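Notes for the 4 pm slot. Slides are in the Ceronik folder. Keep it under 20 minutes.

## Slide 1: What we're placing against

- Hywel Lewis wrote the first version of the planner at Dridholm. I took over the calibration side in January.
- Tape grid on brown paper. The planner works in cells, the controller works in millimeters. Most of our bugs lived between the two.
- The mug has one handle, so pose matters as well as position. Point at the handle — it's near the center line.

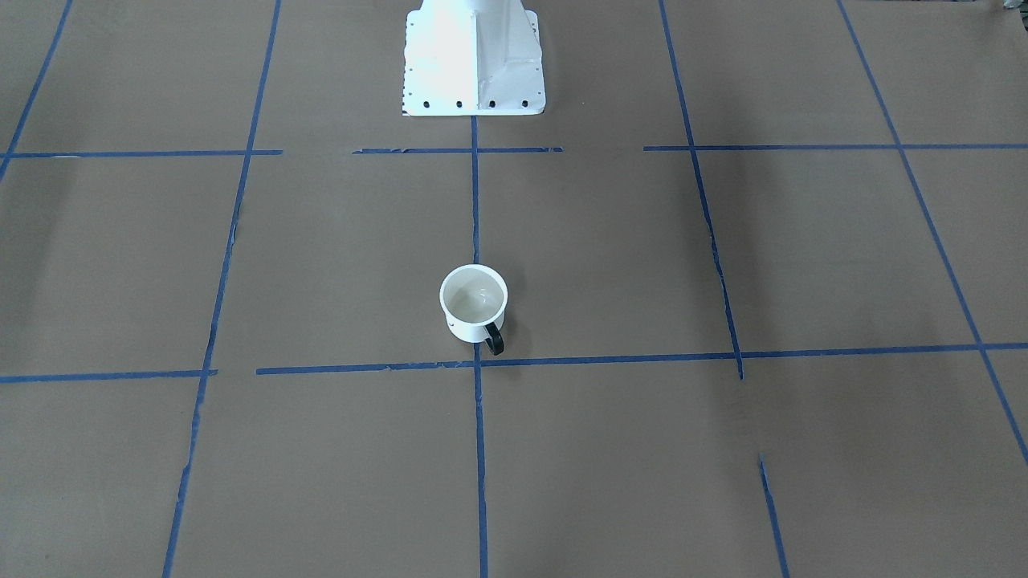 ## Slide 2: Two cameras, one frame

- Fixed camera gives the coarse cell. Wrist camera refines it.
- We log both streams through Raju, same clock. Before that we matched timestamps by hand. Skip if short on time.
- 1,008 wrist frames in the test set. The old line detector failed on 174 of them.
- Fix was fitting each strip as one line and taking the intersection. Corner detection on tape edges was too noisy, especially with soft focus.
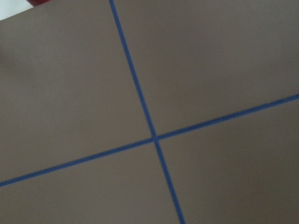
*Wrist view of one tape crossing. The fit uses both strips.*

## Slide 3: What still breaks

- Torn tape edges pull the fit sideways. Almost 36 of the remaining failures look like this.
- A crossing looks the same in every cell. If the coarse estimate is off by one, the refinement is confidently wrong.
- Emstead asked for a retry limit. It's set to 4, then the planner stops and asks.

Questions. Repo link is on the last slide.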